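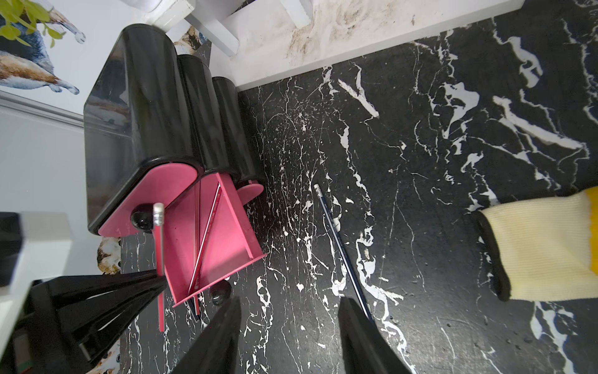
Loading your Jedeo desk organizer is the fun part! Start with the pencils, and sort them by color before anything goes in. Reds and blues mix fast, like the red pencils at the pink tray with a navy one still out on the tabletop, so give each color its own spot.

1. Wipe the tray with a dry cloth. Dust loves those corners!
2. Lay your everyday pencils in the tray.
3. Put the spares away in a drawer, up to 22 if you're a collector like us.
4. Check every eraser and swap out the worn ones.

**Note:** Refill erasers are part 409 in the Karnik parts list.

**Caution:** Lift the organizer when you move it. Sliding it can scratch a glossy top.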